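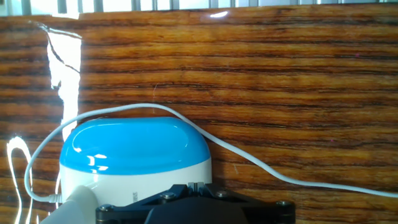 Glossy wood grain, with the window along the top.

I've been reading about furniture oils again, which is a bad habit. The latest is a tin called Dorner, 700 ml, and the label promises it will "feed" your timber. Feed it what? The tree is dead. It hasn't been hungry in years.

My neighbour Hayley Treloar swears by the stuff. She did her sideboard in January and says the colour came up beautifully. Maybe so. I went over and looked, and it was the colour of a sideboard.

What bugs me is the two coats a year, forever, on a table that already has a hard clear finish. I can't see how oil gets through that. I asked at the shop in Nondutville and was told it "conditions the surface", then offered a cloth to go with it.
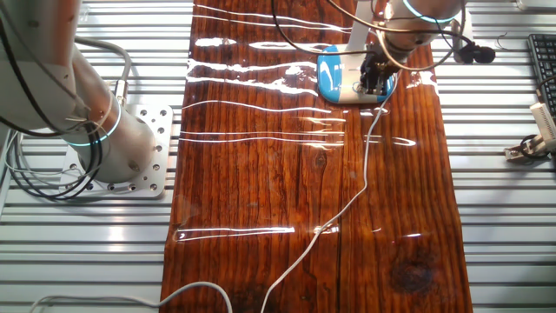 Reddish-brown plank, two dark knots, plenty of glare.

Mum wiped hers with a damp rag for 30 years - no tin, no special cloth - and my sister still eats off it. I'm open to being wrong. If anyone has oiled half a lacquered table and left the other half alone, send me the photos and I'll eat my damp rag.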